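Heat from the brewery: my project report
Energy and Environment module, Tue 1 December

I picked district heating because my flat is freezing and I wanted to know why the houses two streets away get cheap hot water and we don't! Those houses are on the Driltley network, run by a company called Ornari, which takes waste heat from the Prornitz brewery and pumps it round the estate in buried pipes. I thought I'd be writing about boilers. I ended up mostly writing about money.

The basic idea is simple enough. The brewery used to throw its warm water away, so Ornari put in a heat pump to bring it up to a useful temperature and laid 3 kilometres of insulated pipe. At the moment 900 homes are joined up. The plan was always to get to 4000, and the whole price of the scheme was worked out as if that would happen fairly quickly (it hasn't).

The slow bit is getting people to sign up. Gas prices fell back a bit after the scheme opened in June, and plenty of households decided they might as well hang on to the boiler they had. I can see their point. Joining means having your front path dug up, a new unit fitted where the boiler was, and a long contract with the only firm that owns the pipes. You can't switch supplier if you get fed up with them, and that worried nearly everyone I talked to on the estate.

I also looked at the Treloar scheme, which runs off an old paper mill. It's an odd one — smaller pipes, older kit, and yet it pays its way. The difference seems to be that a school and a swimming pool joined at the start, and they use heat all day long. Driltley has hardly any big customers, so the pumps are busy at breakfast and teatime and then tick over for hours.

I made a spreadsheet to see what would happen if Ornari only ever reached 1000 homes. On my numbers it covers the running costs but never pays back the pipes. I should say I guessed the electricity price for the heat pump, and when I nudged it up even slightly the whole thing went red, so please don't take my totals too seriously.

If I did this again I'd start with the contracts and leave the engineering till later. I spent two weeks on pipe insulation and used one paragraph of it — and then cut that as well.
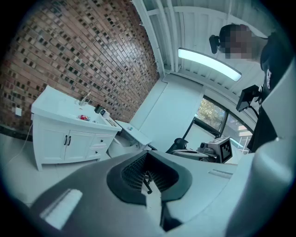
Brick wall with a white outlet plate low down.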